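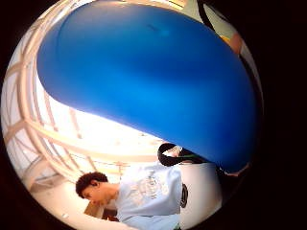
1. Why we looked at inflatables

Our group was assigned the Greltico brief, which asks for a way to soften sound in the campus atrium without drilling into the ceiling beams. The brief assumes that big air-filled shapes will do the job. We did not start out convinced, and after a term of work I am still mostly not.

The blue form is the one we kept coming back to, a long rounded shape in shiny royal blue. It looks good under the skylight. Several classmates took that as a point in its favor, but looks were not part of the question.

2. What we tried

We compared two options. Zornden was a single large inflatable hung low. Garg was a set of smaller ones spread out along the beams. For each we wrote down the cost of material, the time to fill and place it, and whether people at the tables below said the room was quieter.

The budget for Zornden came to 788 dollars and for Garg to 1570 dollars. Most of the gap is fittings. The supplier page for the film promises "noticeable calm" and gives no test behind it, so we left that claim out of our comparison.

3. Results

I do not trust the survey much. People knew why we were asking, and most of them could see the thing they were being asked about. Answers leaned toward "a little quieter" for both options, and also for the afternoon when nothing was hung at all. Pramila Pal, our advisor, thinks the lean is still worth reporting. I have reported it, but I would not spend money on it.

Smooth film reflects sound. Fabric panels at least have some reason to absorb it. We asked for a quote on panels under the name Beser and got 3680 dollars - well over the limit, so they were dropped before anyone tested them. That seems to me the weakest decision in the project, and I voted for it too.

4. Handling

Filling and placing took longer than planned. The large shape is awkward to steer because you can't see past it. Smaller ones are easier to carry but there are more knots to tie, and we ran out of cord in June with the last row undone.

5. What is still open

No meter readings were taken with the tables full. The next group should borrow the sound meter early and get a baseline before hanging anything.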